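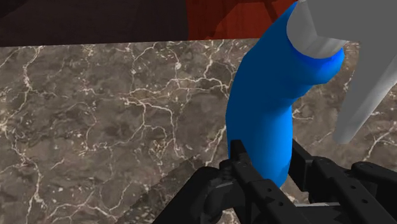

Violeta Arancibia
Kitchens and surfaces editor

Marble stains. It etches as well, and people mix the two up, then use the wrong thing and make it worse. So work out which one you've got before you open a single bottle.

Stain – darker than the stone around it. Something has soaked in. Oil, coffee, wine, turmeric.

Etch – paler or duller, often ring shaped. Acid has eaten the polish. Lemon, vinegar, tomato, most bathroom sprays. A poultice won't touch it. Skip to the end.

Veiny stone hides both quite well, so turn the ceiling light off and hold a torch low down, almost flat to the worktop. Dull patches jump out.

What you need

Bicarbonate of soda (for oil and grease)
12% hydrogen peroxide plus plain white flour (for coffee, tea, wine – pale stone only, it can lighten dark marble)
Cling film
Masking tape, low tack
A plastic spatula or an old bank card
Distilled water
Gloves

No vinegar. No lemon. No cream cleaner. I still get emails.

Making the poultice

1. Wash the area with a drop of pH neutral soap and warm water. Dry it properly.

2. Wet the stained bit with distilled water, just the stained bit. For peroxide, wet it with the peroxide instead. Gloves on.

3. Mix your powder to a thick paste. Peanut butter, not yoghurt. If it slides off the spoon add more powder.

4. Spread it on thick, a good finger's width past the edge of the stain all round. Pop any air bubbles.

5. Cling film over the top, tape down the edges. Poke a few small holes in it with a pin.

6. Leave it 24 hours. Then film off, and let the paste dry out completely. This is the part that does the work and its the part everyone rushes. Might be another day in a cold kitchen.

7. Lift it with the plastic spatula. Rinse, dry, look.

Stain lighter but still there? Go again. Oil marks often need 2 rounds, old ones more. Milagros Rivadeneira wrote in about a linseed ring that took her from Monday to the following weekend. Gone now, mostly.

Test first. Somewhere behind the toaster, or under where the bread bin lives. I mean it with the peroxide.

If it's an etch

Light ones on polished marble – marble polishing powder (tin oxide), a damp cotton cloth, small circles, a couple of minutes, rinse. I use the Drollex one but any will do. Honed marble is different, polishing powder will leave you a shiny spot. Ask whoever supplied the stone what they finished it with. Often 400 grit, not always.

If you can feel the etch with a fingernail, stop and get somebody in. Ashton Hinds did ours and charged £142 for a worktop and the windowsill. A replacment slab was quoted at £1,773, so.

Sealing

After a poultice the patch needs resealing. Wait until the stone is bone dry, overnight at least. Thin coat of impregnating sealer, leave it as long as the tin says, then wipe off every bit of the extra before it goes hazy. Windows open.

Water test in a month or so: few drops on the surface, ten minutes, wipe. Dark mark underneath means it wants another coat.

Rust stains are a whole other page, coming in May. Don't try the bicarb on those.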